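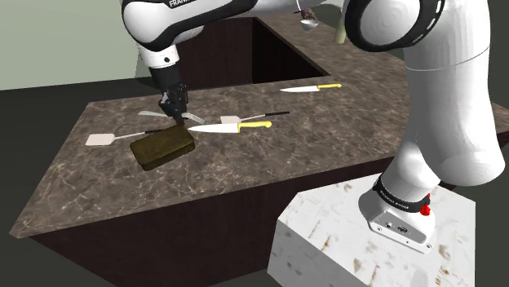

Kitchen scene in sim, gripper over the slotted turner.

Build thread, part 3. The countertop scene loads and the arm reaches most of it. Notes for anyone doing the same on a home machine.

The counter is one L-shaped mesh with an opening for the sink. My first collision shape was a convex hull, and that fills the opening with an invisible lid. Split it into boxes by hand. Took an evening.

Arm sits on its own pedestal, separate from the cabinet base. I moved the pedestal twice. Too close and the elbow runs out of room on anything near the front edge. Too far and the back knife is out of reach.

Utensils are the hard part. Two knives, two spatulas and the turner, all thin, all lying flat. The fingers have to close within a few mm of the counter, and any error in table height becomes a contact force.

Physics step was 1/300 s. Thin handles still popped out of the grip on lift. Raised the contact stiffness, added a little damping, popping stopped. Grasps now hold on the turner handle. The knives are next.

Batch from Thursday night: 300 attempts on the turner, 279 lifted and held. Most of the misses were yaw error at the wrist. The rest I haven't sorted.

Noemi Brannigan asked about load time. 1570 ms from cold, nearly all of it textures. The marble is the worst offender. I'll shrink it.

Scene config goes in the Cunley folder on the workshop server. Leobardo Quintero has the login. Please don't edit the pedestal offset in place, copy the file first.

Still open: sink wall collisions when the wrist goes below counter height. Part 4 when that works.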